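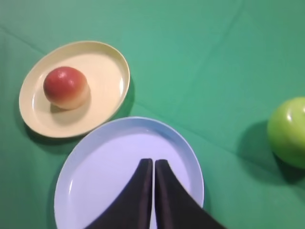
*Red fruit on the cream plate, with the blue plate waiting.*

# Two plates and a green cloth

The pretend café at the Rodar Toy Library in Gretwood has been open since September, and it has one table. The founder of the library, who has been lending out toys on Thomas Street for 12 years, would like you to know that one table is plenty.

"People ask me when the rest of it's coming," she says. "The stove, the little cash register, the shelves. And I say, sit down for five minutes and watch! They've got a plate and they've got a piece of fruit. That's lunch. That's a birthday party. Last week it was a hospital, and the fruit was the patient."

We talked on Tue 20 October, before the morning session, with the radiator knocking away behind us and coffee in real mugs (she has strong feelings about paper cups). I had planned on half an hour. I stayed until the first strollers were coming up the ramp, mostly because she kept jumping up to get something to show me.

The library owns 835 toys, and she can tell you where nearly all of them came from. The play food is her favorite part of the collection and also the part that gives her the most trouble. It rolls. It goes home in coat pockets. One summer she had 100 pieces out at once, in a big tub, and she still talks about it like a kitchen fire.

"They dumped it. Of course they dumped it, I would have dumped it! It was a wonderful noise. And then there was food everywhere and no game. They walked through it to get to the trucks."

So she began taking things away. She cut the tub down to 35 pieces, then to a small basket, and finally she started putting out a piece or two at a time with a couple of plates. The children stayed longer with every cut. She had expected complaints and got a waiting line.

The plates took her a while to get right. She wanted them plain, with no cartoon faces and no divided sections telling you where the peas go. She also wanted a raised rim. "A flat plate is heartbreak for a two-year-old," she says. "You carry it across the room with such care and the apple goes right over the side. Give them a rim and they can make the trip."

She likes the two plates to be different colors too, and she gets quite excited explaining why. With matching plates, she says, the children tend to fight over which one is whose. With a cream one and a blue one they have something to talk about. "Who gets blue? Is blue the big plate? Is the cream one for the baby? You get a whole negotiation going, and they're using every word they have."

I asked if the fruit had to look real. She thought about that one for a while.

"It has to look like something you'd want. We have a red one that the children can't agree on. Half of them say peach and the other half say apple, and I've stopped voting. I love that it's a question. The green one is an apple to everybody, so that one's used for serious business, like teacher's apple, or poison apple. There's a lot of poison apple."
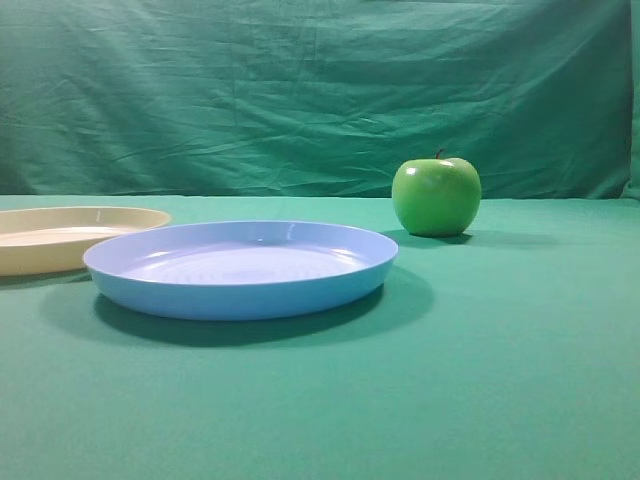

*Plates and the green apple, with the backdrop hung behind.*

The green was a happy accident. She bought the fabric for a puppet show called *Drelatau*, about a dragon who lives under a lake, and the show ran twice. Afterward there were yards of it left. One length went over the table, another got hung up behind, and she says the corner changed completely.

"It's a place now. Before, it was a table in a room full of stuff, and the eye went everywhere. With green under it and green behind it, you put down one piece of fruit and it practically sings. Grown-ups walk past and say, oh, what's that? It's an apple! You've seen one!"

She doesn't iron it. She tried at first, and the creases were back by the end of the first session, pulled in from every side by people who needed to get under the table. Some children have decided the folds in the hanging cloth are waves, and one group spent a whole morning running a seafood restaurant with no seafood. She would hate to press that out.

Cleaning up is part of the game as she teaches it. Fruit goes back in the basket first, then the plates get wiped and stacked with the bigger one on the bottom. A child who has been the cook all morning usually wants to be the dishwasher too. She keeps a damp cloth on a low hook and lets them get on with it, even when the same plate is washed four times.

Families can borrow the café to take home, and she packs it in a shoebox: plates, fruit, a folded piece of cloth. The loan is for two weeks. She has had parents bring it back and then ask where they can buy one, and she tells them to go look in their own kitchen cabinets.

"Put a towel on the coffee table. Get two plates that don't match. Use a lemon, use a potato, whatever you've got. Then sit on the floor and order something, and be a slow customer. Ask what's good today."

I asked what was good today. She looked over at the table and said I'd have to wait, the cook wasn't in until ten.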